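Power supply unit (desktop computer)

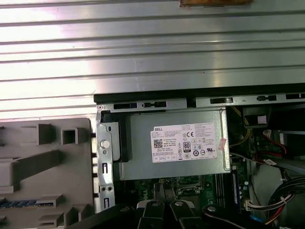
222 words max · 1 min read

A power supply unit, or PSU, converts household alternating current into the low-voltage direct current used inside a desktop computer. It is normally housed in a gray or black metal box fixed to the chassis.

A label on the case gives the maker, such as Dell, and the unit's ratings. The 80 PLUS logo refers to an efficiency program, and the CE mark to European requirements.

Cables from the unit feed the motherboard and drives.

See also: Computer case; Motherboard; Memory module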